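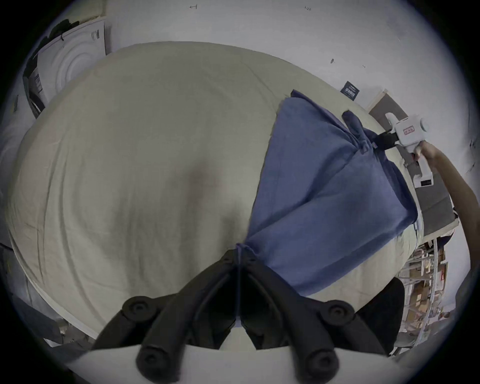
The Best Table in the House

Ask Golnar Zarei where she folds her laundry and she laughs, because there was only ever one candidate. Her apartment in Clumthorpe has a kitchen counter the width of a cutting board and a desk buried in sheet music, so the bed does the work. It's wide, it's soft, it's the right height if you don't mind kneeling, and I've become a total convert!

Pillowcases go first at her place. She pinches the corners, gives the whole thing a good shake and lets the pillow drop down into the seams – two corners at the closed end, then the open end tugged over. I had been stuffing mine in headfirst for 19 years, and the difference on a plump pillow is wonderful.

Then come the T-shirts. Golnar learned her fold from her aunt, Nazanin Kiani, who ran a dry cleaner's in Saltberg and could get through a basket before the kettle boiled. Lay the shirt out, smooth from the middle toward the sides, and sort out the neckline before you touch the sleeves. A bunched collar will throw off every crease that follows.

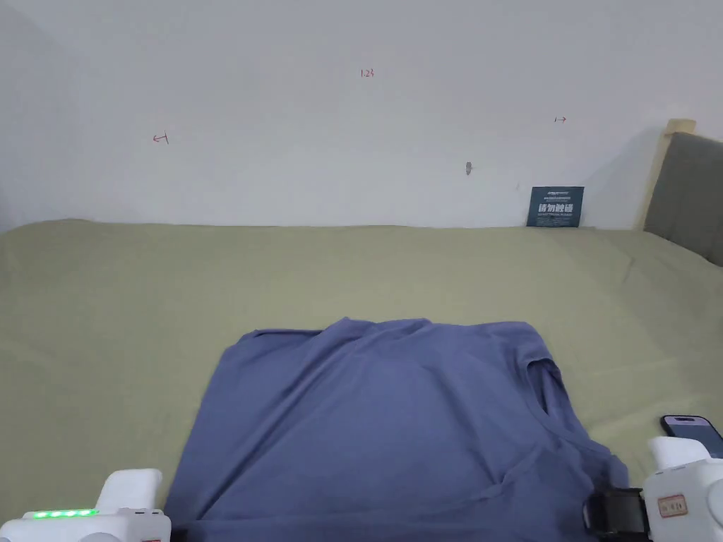 Sleeves, Then Hem

Turn both sleeves in toward the back and run a flat palm down each side. Bring the hem up to the collar, then fold once more if your drawers are shallow. Old cotton is the nicest to work with – it stays where you put it. Golnar stacks hers by the pillows and carries them to the dresser four at a time.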